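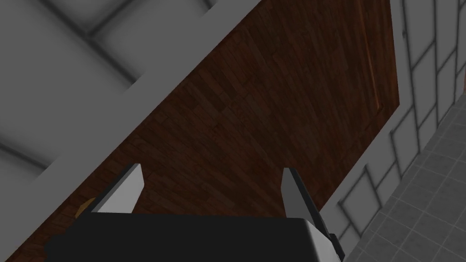

The Long Goodbye to the Good Room

Every house on my grandmother's street had a room you weren't allowed in. Ours had a sofa in it. I know this because I saw the sofa at two funerals and one engagement, and on each occasion somebody put a towel down before I was permitted to sit.

The good room was kept for visitors. We had plenty of visitors, and they all came in through the back and sat in the kitchen, where the chairs wobbled and the food was. The good room waited for a better class of guest. I used to think it was being saved for the governor.

I grew up in Nalldale, a town that had one of everything and was proud of most of it. In January I went back to help my mother clear the house, and I spent six days in a room I had been thrown out of for most of my childhood. By the second day I was eating toast in there. I kept looking over my shoulder.

What were they saving it for?

Jitendra Bajpai has been in and out of other people's houses for most of his working life. He runs Prajapati, a small house clearance firm that operates out of a former tire shop, and he has views on the good room. He calls it "the museum." He can usually tell within a minute of arriving which one it is, and he does it with his feet.

"The carpet pushes back," he told me. "Everywhere else in the house it's given up."

He likes museum rooms professionally, as everything in them sells. He likes them less on the drive home. In one house he opened a sideboard and found a dinner service with the paper still between the plates, along with a wedding card dated before he was born. The couple had eaten off melamine for their entire marriage. When he asked the daughter whether she wanted the china, she said no, it was too good to use.

I laughed at that, and then I went home and counted nothing, because I knew perfectly well what was in my own cupboard. There's a tablecloth from Jader that I bought on a trip and have never once unfolded. I tell people about it. I've described it at dinner, over a bare table.

The plastic years

No account of the good room is complete without the slipcover. My grandmother's were Plustach, a brand that as far as I can tell was sold only in our part of the state and only by a man who came to the door. They were clear, thick and quilted at the seams, and in summer they took hold of the backs of your legs and kept a little of what they found.

The theory was that the plastic protected the fabric until the day came to enjoy it. The plastic came off when my grandmother was 81. Underneath, the fabric was perfect, a sort of mustard brocade with urns on it, and every person in the family agreed it was hideous. She agreed too. She'd had it in the house all that time and hadn't really had to look at it.

I found the receipt in a biscuit tin. The sofa had cost $332, and the covers, bought in installments over several years, came to $639. I have read that line over a good many times. My mother says it proves nothing, and that they were very good covers. 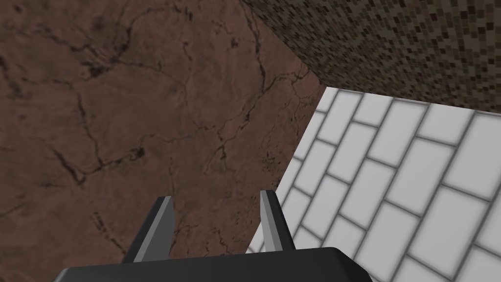
A case for the defense

It's easy to be smug about all this, and I'd been managing it for a couple of thousand words in an earlier draft when I spoke to Ritu Kanaujia. She teaches a night class on the history of the home, and she let me go on about the sofa for some time before asking how many people had lived in my grandmother's house.

Up to nine, depending on who'd fallen out with whom.

"And where did a person go," she asked, "to see something that stayed clean?"

Her argument is that the good room was never much to do with guests. It was the one part of a crowded house that didn't have to work. Nobody dried shirts in it or fixed a bicycle in it. A woman who spent her day wiping down surfaces could open a door, look at a surface that didn't need wiping, and close the door again. Kanaujia's own aunt used to go into hers on Thursday afternoons and just stand there. The children assumed she was praying. Years later she admitted she was having a rest from the children.

I put this to my mother, who was wrapping lamps at the time. She thought about it for the length of one lamp.

"She went in there to eat chocolate," she said. "We all knew. You could smell it on the curtains."

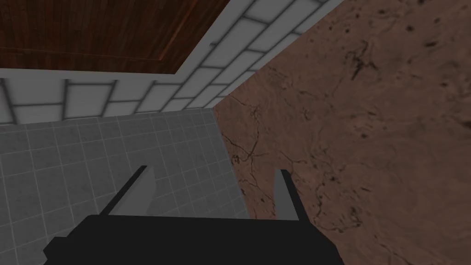 Modern houses have mostly done away with the problem by doing away with the doors. You walk in and there's the whole operation laid out in front of you, the cooking and the homework and the cat. Builders call it flow. I live in a place with a good deal of flow, and I can hear the dishwasher from every seat in it. When people come over, I stuff the laundry in the bathtub and pull the shower curtain across, so I suppose I have a bad room, and the governor is welcome anywhere else.

Bajpai says the museum is dying out regardless. The younger houses he clears have been used evenly all over, like a bar of soap. He finds things worn down, mended and worn down again, and hardly any of it can be sold. He says the families cry more over that stuff, though. He's had two brothers nearly come to blows over a colander.

We sold the house in the spring. The new owners have a toddler and, they told us at the closing, plans to knock through. My mother said that sounded lovely in the voice she keeps for haircuts.

The sofa didn't sell. It went to my cousin's basement, where his sons play video games on it and where, in July 2020, one of them upended an entire grape soda across the urns. My cousin sent a photo with no message attached. I forwarded it to my mother, expecting grief.

She called me right back. She wanted to know who had thrown out the covers.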